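Skurkeo: a hand-held gripper from the shared shop
Speaker notes, Plovalham makers' night, 2026-08-25

Slide 1. Say hi, hold up the Skurkeo, pass it down the front row. Ask who has built a gripper before!

Slide 2. The fingers. This is version 3 and I love it. Chunky, black, one small screw hole by the corner of the pad. Version 2 flexed like a ruler — bring it, let people bend it.

Slide 3. Workbench shots. Leave both up while I talk about pad angle. 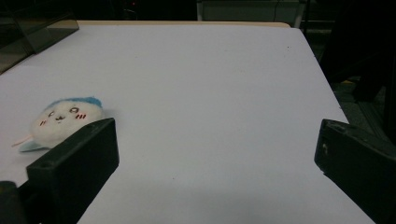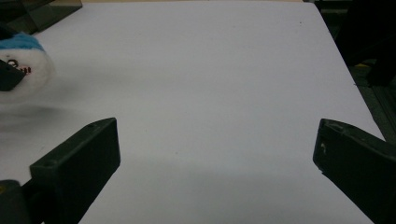 Jaws open over the white surface, with the plush off to the left.

Slide 4. Why soft things? Fuzz squashes, slides, springs back, and you feel all of it through the handle. Best part of the whole build for me.

Slide 5. Parts list. 26 screws, 10 of them spares. Mention the Flutden shop printer — the fingers took 900 minutes to print.

Slide 6. Next up: rubber pads, done by December. Questions, then hands-on at the back table.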